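Désencombrer avant de déménager, suite

15/8/25

On a rendu les clés de l'ancien appartement il y a deux mois et je n'ai toujours pas fini de trier. J'avais promis un bilan, le voici, avec ce qui a marché et ce qui m'a fait perdre du temps.

Au départ, j'avais 987 livres. Je le sais parce que je les avais tous saisis dans Rulix, une petite application de catalogage que j'utilise depuis l'époque où je prêtais beaucoup et où on me rendait peu. Le devis du déménageur tenait compte du nombre de cartons, et les cartons de livres étaient facturés à part. J'ai donc commencé par là.

La première passe a été facile. Les guides de voyage périmés, les manuels de logiciels, les romans en double : presque tout est parti en une soirée. J'ai déposé le lot chez Karosano, la ressourcerie derrière la gare, qui prend les livres sans rendez-vous le matin. Ils refusent les encyclopédies et les cassettes, autant le savoir avant de charger la voiture.

La deuxième passe m'a pris tout le mois de juin. J'ai essayé la méthode qui consiste à se demander si on rachèterait le livre aujourd'hui. Pour les essais, elle fonctionne bien. Pour les romans, moins, je rachèterais à peu près tout. J'ai fini par me fixer une limite de place : ce qui ne tenait pas dans les meubles du nouvel appartement partait. Il faut mesurer les meubles pour de bon, profondeur comprise. Je m'étais trompé sur une étagère et j'ai dû recommencer un mur entier.

Restaient les langues étrangères. J'ai gardé les allemands, que je relis, et donné les italiens, que je n'ai jamais terminés. Pour le chinois, c'est plus compliqué. J'ai appris pendant 13 mois, puis arrêté, et je me raconte que je vais reprendre.
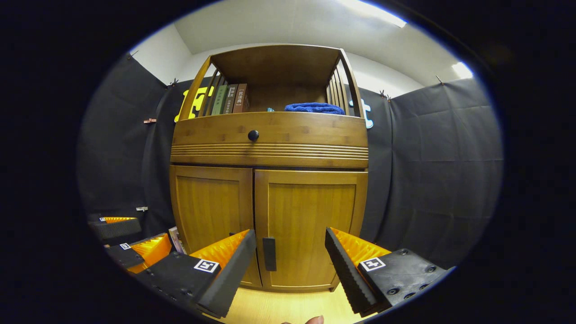 Nam m'a écrit après le billet précédent que garder des livres dans une langue qu'on ne lit plus revenait à garder des vêtements trop petits, et que dans son cas la seule solution avait été de tout donner d'un coup, dictionnaires compris. Sans regret, paraît-il, sauf pour un recueil de poèmes retrouvé ensuite en bibliothèque.

Je comprends l'argument. Je ne l'ai pas suivi. J'ai gardé 11 livres de chinois et je me suis donné un an. Si je n'en ai ouvert aucun d'ici là, ils iront chez Karosano avec le reste.

Côté transport, les cartons standards sont trop grands pour des livres. On les remplit, on ne peut plus les soulever, on les vide à moitié. J'ai pris les petits de chez Treltunberg, plus chers à l'unité mais avec un fond double qui n'a pas cédé. Un seul a pris l'eau, par ma faute, je l'avais laissé sur le balcon.

Il me reste la cave. Deux caisses de revues, des cours de fac, des papiers de banque que je dois vérifier avant de les détruire. Je m'y mets après la rentrée. Si quelqu'un connaît un endroit qui reprend les vieilles revues de photo en séries complètes, les commentaires sont ouverts. J'ai déjà essayé la médiathèque, ils n'en veulent pas.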